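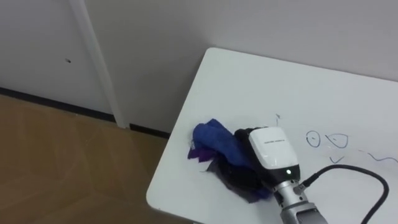
Just fold things the minute they come off the airer and you'll never have a heap, a reader commented under my May post. Well. I've tried, and I admire anyone who can keep it up, but in my house clean cloths go in a bundle on the white table and there they stay until I need the table for something else (usually my tea).

So this is the great cloth sort of 27 June 2021, and I'm quite pleased with myself! I'd set aside 20 minutes and it took closer to an hour and a bit, mostly because I kept stopping to decide whether a thing was a duster or still a tea towel. There's a stage in between, isn't there? Mine spend years in it.

I've got a soft spot for anything bright blue, so those always get folded first and put on top. The rest I do in thirds, then in half, then I stand them up on their edges in the drawer so I can see what I've got. I used to stack them flat and only ever used the top two — the ones underneath might as well have been in Plerkberg.

The drawer dividers are from Grillitz and cost me 80p each in the sale. They're a bit too tall and catch when you shut the drawer quickly, so I've trimmed one down with the kitchen scissors and will get to the others. I did look at the Zitard ones, which are lovely, but I wasn't paying that for something to keep dishcloths apart.

Some 20 cloths have gone in the rag bag for cleaning the bikes. I kept the one with the scorch mark, for sentimental reasons I won't go into.

Next I want to tackle the pillowcases, which are in a worse state and don't match anything. If you've got a way of folding fitted sheets that doesn't need two people and a long hallway, please put it in the comments.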